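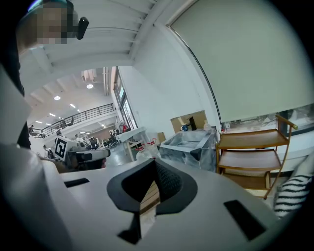
Two handheld grippers in use on the ground floor, seen from the camera on one of them. The second unit carries the square marker on its upper side.

Review: Granduslow HG handheld gripper, two-unit kit

Verdict up front: good optics, good ergonomics, and a jaw position sensor that can go wrong without telling you. We lost most of a week of demonstrations to that sensor. The fault has a workaround, and later units may not have it, but anyone buying the kit for policy training should run the check described further down before recording anything they intend to keep.

What it is

The kit is a pair of handheld parallel grippers with a wide-angle camera on each, a calibration card, two chargers and a USB dock. The operator squeezes a trigger, the jaws close, and the unit logs video, pose and jaw opening to internal storage. The list price is $599 per unit. Granduslow sells them singly, but the pairing software assumes you have two and complains at every startup if it finds only one.

We bought ours to collect two-handed packing data for a pair of fixed arms. The arms run Brurnidis controllers, which accept the Granduslow log format after a short conversion script. Máté Szűcs wrote ours in an afternoon, and most of that went on time zones.

Build and handling

The shell is smooth and easy to wipe down. The trigger return spring is firm, and operators with smaller hands notice it after an hour. Fengying Liang did the longest sessions and ended up alternating hands on single-gripper tasks. The balance is slightly nose-heavy with the long fingers fitted and fine with the short ones.

The fingers attach with two screws each. The screws are captive, a welcome detail. The supplied driver is too short to reach them squarely with the camera mounted, so use your own.

Battery life was enough for a morning session with a charge over lunch. The dock charges one gripper faster than the other. The manual doesn't mention this and support confirmed it is by design, with the left bay given priority.

Camera and tracking

Image quality is the strongest part of the product. Exposure holds up well with daylight on one side and ceiling lights on the other, a combination that gave our previous gripper a lot of trouble. The lens is very wide, so much of the room ends up in the recording, along with anyone standing in it. Plan for face blurring in your pipeline.

Pose tracking drifted very little over a normal take. It did worse when the operator faced a blank wall at close range, and it recovered as soon as there was something with texture in view. We had two hard tracking losses in the whole period, both flagged correctly in the log.

The fault

Jaw opening is measured by a magnetic encoder on the trigger linkage and written to the log as a number in millimeters. The software treats that number as ground truth. Nothing cross-checks it against the video.

On one of our two grippers the encoder magnet was loose in its pocket. It did not fall out. It rotated a little each time the jaws closed hard and stayed in its new position. The effect was an offset that grew through a session. By the end of a long one, the log reported the jaws 7 mm further open than they were.

At no point did the gripper raise a warning. The status light stayed green, the session summary said "OK," and the log files passed the vendor's own validator. The values were in range, smooth, and sampled at the right rate. They were wrong.

How it showed up

We recorded 500 demonstrations over four days and trained on them over the weekend. On Tuesday we ran the policy on the arms at reduced speed, and the left arm failed to close fully on the first item. It lifted, the item slipped out, and the arm went on to place nothing in the carton. The next several attempts went the same way. Occasionally it got a grip and then lost it partway through the transfer.

We spent the rest of that day on the wrong causes. Rogelio Dimaculangan rechecked the arm's own gripper calibration and found it within tolerance. Máté retrained with a different random seed. I swapped the finger pads. The right arm worked throughout, and that should have sent us to the source data earlier than it did.

Boglárka Rácz found it the next morning by plotting the jaw reading at every full close, in recording order. A gripper closed on nothing should read zero. The right unit's plot was flat. The left unit's went up like a staircase, dropped back each morning after the startup zeroing routine, and climbed again.

The safety side

An offset in this direction gives a weak grip. With light packaged goods, that means dropped items and wasted time. Had the magnet crept the other way, the policy would have learned to close harder than the demonstrator did, and the arm would have obeyed up to its force limit. Our limit is set low. Others may have theirs higher, or may have left it at the default.

The dropped items did cause one event worth recording. A carton insert slipped out of the left gripper and landed on the edge of the conveyor guard. The light curtain was not broken, so the cell kept running. Despina Nedeljković, who was supervising, hit the stop. She was on the correct side of the guard and there was no damage. We now end a run automatically after a second failed grasp in a row, a rule the cell ought to have had from the start.

Response from the vendor

I wrote to Granduslow with the plots attached. The first reply asked me to update the firmware. The second, two days later, came from an engineer and was useful. He explained that early units have the magnet held by a press fit, while current ones use adhesive. He offered a replacement linkage under warranty. It arrived in a padded envelope with no instructions. Fitting it took Rogelio twenty minutes and required removing the camera, so the camera calibration has to be repeated afterward.

There has been no public notice that I can find. The serial number does not tell you which linkage you have, and the magnet cannot be seen without opening the shell.

Checking your own unit

Zero the gripper in the usual way. Close the jaws fully and note the reading. Squeeze hard on a rigid block fifty times, remove the block, close fully again, and compare. Do not re-zero in between. Our bad unit moved by more than a millimeter in this test. The good one did not move by any amount the display could show, and neither does the repaired one.

For existing data, pull out every full close and plot it by time. If the reading wanders, the session can often be saved by subtracting the drift between one full close and the next. We recovered a little over half of our left-hand data that way. The rest had too few empty closes to anchor the correction and was deleted.

We have also made an empty close the first and last action of every demonstration. It adds a second or two per take. Fengying reports that it becomes automatic by the end of the first day.

Compared with the Gál

We had a Gál unit on loan for comparison. It measures opening from the camera using markers on the fingers, so it has no magnet to slip. It loses the reading when a large object covers the markers, but it says so, leaving a gap in the log. For training data I prefer a gap to a plausible wrong value. Against that, the Gál is heavier, its image is noisier in mixed light, and its trigger has noticeable play.

Who should buy it

If you need video and pose, and jaw opening is secondary, the Granduslow is the better instrument. If you depend on jaw opening, buy it with the current linkage confirmed in writing and run the block test on arrival. Granduslow could close most of this gap in software – an automatic zero check at the end of each session would have caught our fault on the first day. I have asked for one. The September firmware does not include it.

Both of our units remain in daily use at the Flullcombe site.

Optics: very good
Tracking: good
Handling: good
Jaw sensing: poor as delivered, good after repair
Fault reporting: poor
Support: slow start, competent after that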